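波尔多叶(boldo)到底是泡还是煮?味道差别很大
版块:药草与茶饮 > 南美药草

楼主 梁志强
在智利这边住久了,饭后跟着房东喝波尔多叶茶。房东一直是抓几片叶子扔锅里煮,煮出来颜色深,有一股樟脑味,后面带苦。我上个月换了做法,开水冲下去盖盖子焖,味道清很多,几乎不苦。
想问几件事:
第一,煮和泡,出来的东西有没有实质区别,还是只差在味道上。
第二,市场散称的叶子和袋装的碎叶,你们用哪种。我这边Kondlow的袋装卖3,000比索,散称同样分量卖2,000,散称的叶子大,梗也多。
第三,能不能天天喝。房东说她母亲喝了一辈子,我查到的资料都说不要长期喝。
我现在的用量是一杯水放2克干叶,焖6分钟。叶子先用手撕开,不撕的话味道出不来。

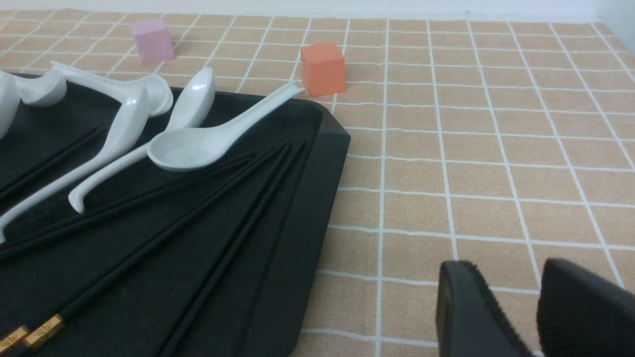 本帖最后由 梁志强 于 21:40 编辑
补充:有人私信问叶子新鲜还是干的,是干叶。鲜叶我只在路边树上摘过一片揉碎闻了闻,没有喝过。另外我说的是智利产的Peumus boldus,巴西那边叫boldo的有好几种,有的是毛茸茸的软叶子,跟这个不是一种植物,查资料的时候注意看拉丁名。

2楼 Violeta Montecinos
我家也是煮,从小就煮。水开了放叶子,滚一下就关火,不会一直煮。你房东要是煮得很久,苦是肯定的。
散称的好。袋装碎叶你看不出是什么,散称的叶子硬,正面摸着粗糙,有小疙瘩,一看就知道是不是。梗多就自己挑掉,也不费事。

3楼 Ignacio Jara
不同意煮。波尔多叶的挥发油里有驱蛔素(ascaridole),这个东西有毒性。它在水里溶得不多,但是叶子泡越久、用量越大,茶里的总归越多。欧洲那边的草药资料一般写的是热水浸泡,用于轻微的消化不适,短期使用。我只泡,而且到时间就把叶子捞出来,不让它一直留在杯子里。

4楼 Violeta Montecinos
@Ignacio Jara 开口煮的时候挥发油不是会跟着蒸汽跑掉吗?厨房里满屋都是那个味道。照这样说,煮的反而比盖着盖子焖的少。

5楼 Ignacio Jara
会跑一部分,跑多少要看锅、火和时间,我没有见过拿家里做法测的数据。你要是有可以贴出来。没有数据之前我选时间短、用量小的。

6楼 Patricio Aravena
两位争的是挥发油,波尔多叶讲消化作用的时候一般讲的是波尔定碱(boldine),是生物碱,不是油。至于茶里能有多少,不同批次的叶子差得很远,产地、采收季节、放了多久都有影响。拿家里的一杯茶去对应实验里的剂量,我觉得没有意义。
能不能天天喝:我的意见是不要。偶尔吃多了、吃油了喝一杯,没问题。当水喝就过了。

7楼 梁志强
谢谢各位。那我先维持泡的做法,改成想起来才喝,不每天喝了。
@Violeta Montecinos 滚一下就关火的做法我周末试试,叶子用散称的。

8楼 Graciela Quiroga
我在Ogunleye药草铺帮过两年忙,说说散称叶子怎么挑。
颜色要灰绿,发黄发褐的是放久了。折一下要脆,能折断,折不断、发韧的是受潮了,回去容易长霉。揉一小块,味道要马上出来,像樟脑加一点柠檬,要揉半天才有味的就别买。叶背颜色浅一些是正常的。
买回来用玻璃罐,避光。我用的是Brokbridge的棕色罐,密封圈换过一次,别的牌子也行,只要盖得严。不要磨成粉存,磨了以后味道掉得很快。

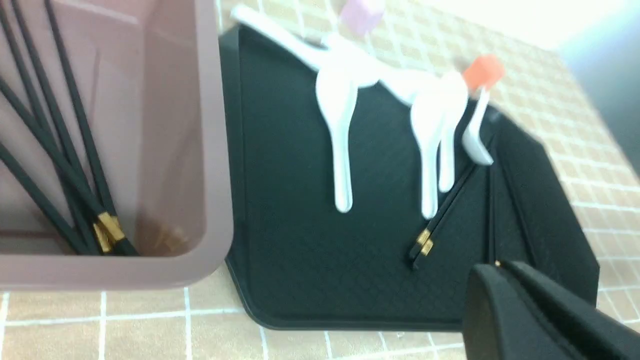
撕叶子的大小也影响味道,我一般撕成指甲盖大,再小就容易漏到杯子里,喝的时候扎嘴。叶子硬,刚冲水会浮在上面,要压两下才能沉下去。我不用金属勺,习惯用筷子压,就是图上斜放在粉色塑料盒里的那种黑色长筷子,带金色箍的。用细的一头去压和搅,有箍的那一头拿在手里,不要伸进茶里,箍的边上容易藏碎叶,洗起来麻烦。捞叶子也可以直接用筷子夹,比滤网快。

9楼 Ignacio Jara
赞成8楼存整叶的说法。受潮那条要强调一下,发霉的叶子直接扔,不要想着晒一晒再喝。
筷子搅还是勺子搅我觉得没区别,不锈钢勺泡这几分钟不会怎么样。

10楼 Graciela Quiroga
@Ignacio Jara 我没说不锈钢有问题,只是习惯。

11楼 Violeta Montecinos
问一下有没有人把波尔多叶跟别的东西一起泡。我家会加一点薄荷,或者加一片柠檬皮。马黛茶里也有人放,我不喜欢,两种苦叠在一起。

12楼 Patricio Aravena
薄荷可以。有胃食管反流的人不一定适合薄荷,喝了反酸更厉害,这种情况就单泡,或者干脆换洋甘菊。
马黛茶加波尔多叶在这边很常见,超市有配好的,Setwood那款我买过,味道淡,看配料表波尔多叶排在最后面。

13楼 梁志强
试了滚一下就关火的做法,回来报告。颜色比泡的深一点,苦味有,但比房东煮的轻得多,樟脑味明显变弱。我个人还是喜欢泡的。房东喝了我泡的那杯,说像水。
把前面大家说的整理一下,后来的人可以直接看这层。

一、叶子
认准Peumus boldus,买整叶。灰绿、脆、揉了马上有味。发霉的扔掉。

二、做法
泡:一杯水2克干叶,撕开,开水冲,盖盖子焖6分钟,捞出叶子。
煮:水开放叶子,滚一下关火。这条有争议,3楼和5楼不赞成,4楼认为开口煮没有问题,目前谁也没有拿出数据。
可以加薄荷,反流的人不要加。
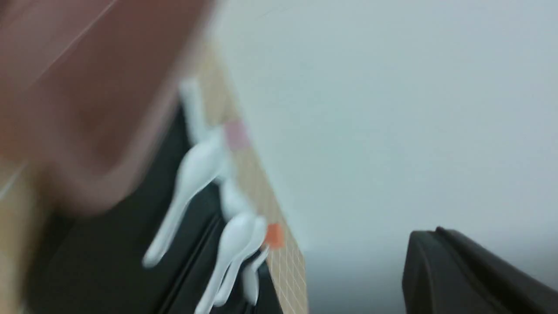

三、哪些人不要喝
有胆管阻塞的不要喝。有胆结石的先问医生,这类叶子传统上用来促胆汁,有结石的时候不好说会怎么样。肝有病的不要喝,有过波尔多叶相关肝损伤的病例报告。怀孕和哺乳的不要喝。小孩不要喝。在吃华法林这类抗凝药的不要自己加,有过相互作用的报告。

四、多久喝一次
偶尔喝。肚子不舒服反复出现的去看医生,不要一直靠喝茶顶着。

14楼 Ignacio Jara
第三条补一句:准备做手术的,把在喝的药草茶都告诉医生,包括这个。很多人觉得茶不算药,问诊的时候不说。
另外精油不要内服。市场上有人卖波尔多精油,说滴一滴在水里等于一杯茶,这个说法不对,驱蛔素主要就在油里。

15楼 Violeta Montecinos
精油这条同意。煮的事我保留意见,我家继续煮。

16楼 Patricio Aravena
整理得可以。“促胆汁”那句建议写成“传统上认为”,人身上的研究很少,多数是动物实验。

17楼 梁志强
@Patricio Aravena 你看一下,写的是“传统上用来”,意思差不多,我就不改了。精油那条我加不进去了,那层已经过了可编辑时间,大家看14楼。

18楼 Graciela Quiroga
问个题外的,谁知道波尔多树的果子能不能吃?以前铺子里有客人说甜的,我没见过卖的。

19楼 Violeta Montecinos
能吃,很小,熟了是黄绿色,甜,肉很薄,大半是核。小时候在外婆家树下捡过。要雌树才结,很多人家院子里那棵是雄的,等多少年都没有。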